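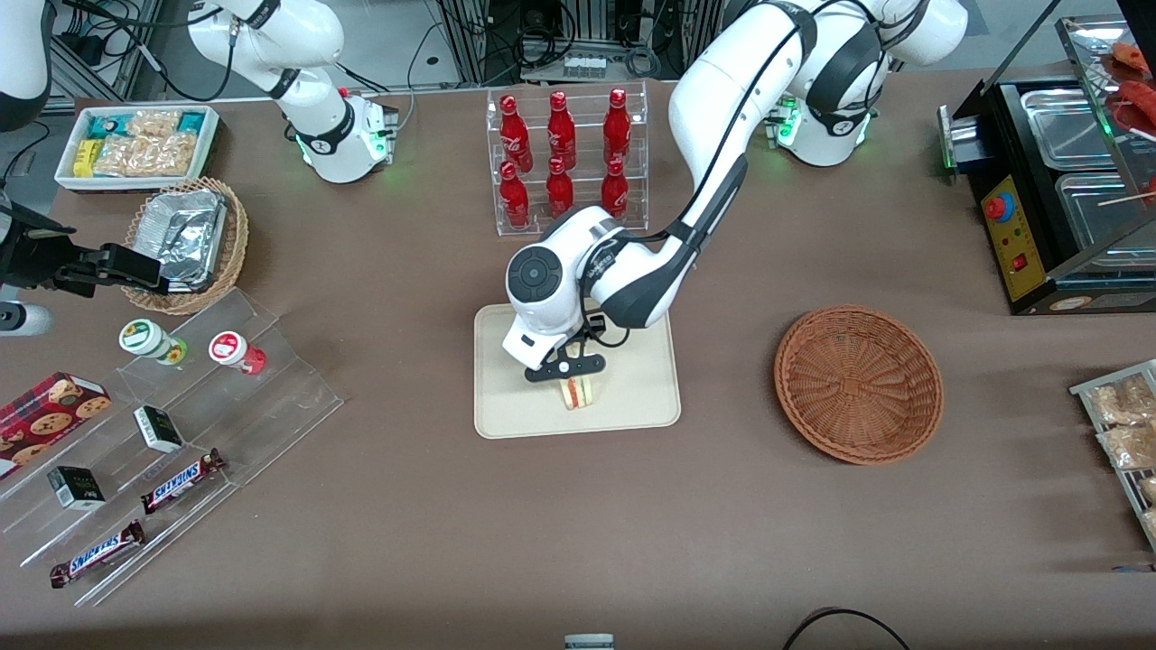
Setting Up a Snack Counter at Home

Search this site
Type and hit enter

I have wanted a little convenience-store counter since I was a kid, and this June I finally gave it a whole table! Everything goes around the edges so the middle stays free for the tray, and that one change made it feel like a shop (a tiny one, but still).

My favorite part is the clear two-tier rack. Red bottles look SO good in it, three up top and three below, with the back row standing high enough that you can see every label. I nearly bought a solid one and I'm glad I waited.

Sandwiches get the beige tray with the rounded corners. Triangles only! The pink and red filling against pale bread is about the most cheerful thing I know.

Packets and the bags of golden crackers live in the white tray toward the back, and I keep woven baskets for anything that doesn't stack. The round reddish-brown one is waiting for fruit, or maybe rolls. Rhun Probert voted for rolls.

Next I want small price cards. Does anyone have a pen that writes well on glossy card stock?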